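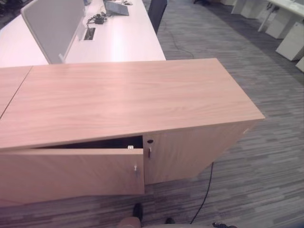
**Figure 3.** A low cabinet with wood-grain surfaces, one door partly open and a small key in its lock.

### 4.2 Where the key lives

We came to this study expecting to write mostly about locks. What our participants wanted to talk about was keys, and they had a wonderful amount to say. Of the 357 diary entries collected at the three sites (Irkier, Korkham and Skostley), the largest group concerned the small keys that come with office cabinets: where they are kept, who is thought to have them, and what happens on the day they can't be found. Entries about theft or privacy, the topics that fill most of the earlier writing on office storage, were few by comparison.

The most common arrangement by far was the one seen in Figure 3, with the key in the lock. Participants rarely described this as careless. A key in the lock was treated as a kind of handle, and on cabinets with flat fronts it was sometimes the easiest thing to pull. It also worked as a sign. Several people at Korkham told us that they read a key in a door as "go ahead and look," and a bare lock as "ask first," even when the door behind the bare lock was not locked at all. We find this fascinating. The lock is doing its social job without ever being turned!

Skostley was different. There the keys were taken out and kept in a drawer at the front desk, and people signed for them. The system had been set up by Osvaldo Mazza, the office manager, after a move between buildings in which most of the keys had gone missing. His drawer holds keys for cabinets that no longer exist as well as for those that do, and he is reluctant to throw any of them out -- two had already turned out to fit newer units from the same maker. Staff grumbled about the signing sheet in their diaries but used it faithfully for all eight weeks of the study.

At Irkier we saw a mixture of the two. Keys stayed in the locks of shared cabinets and were removed from personal ones, and the line between shared and personal moved over time. One participant's entries follow a single cabinet from "mine" to "mine and Guido's" to "the tape cabinet," with the key returning to the door somewhere along the way. Nothing was announced, and Guido Guerra, when we interviewed him, was surprised to hear that the cabinet had ever been anyone's in particular.

Doors left ajar deserve a mention as well. We had coded these at first as unfinished actions, and Cinzia Morelli, who did the second round of coding, argued that many were better read as reminders. She was right, and going back through the entries with her reading in mind was one of the real pleasures of the project. People left a door open a little to remember to put something back, to show that a cabinet was being sorted, or to let a colleague know that they would return in a minute. One entry from Skostley, written at 4:40 p.m., says only: "Left it open so I'd feel bad about it tomorrow."

Low cabinets produced more of these entries than tall ones. Their tops serve as a second desk, and a door opened underneath a working surface tends to stay open while the work above it goes on. We return to cabinet height in Section 5, where the furniture survey (over 3,000 items) lets us say more about it.
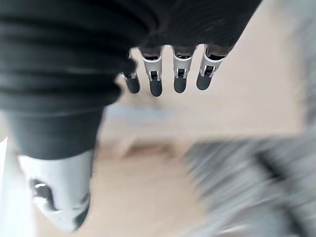
### 4.3 Labels and their afterlives

If keys tell people whether to open a door, labels tell them what they will find, and here the diaries were far less trusting. Participants at all three sites reported opening a cabinet marked for one thing and finding another. Few of them had changed the label. Ermanno Sorrentino, who kept the longest diary at Korkham, explained that everyone already knew the cabinet marked "Envelopes" held cables, so a new label would only help visitors.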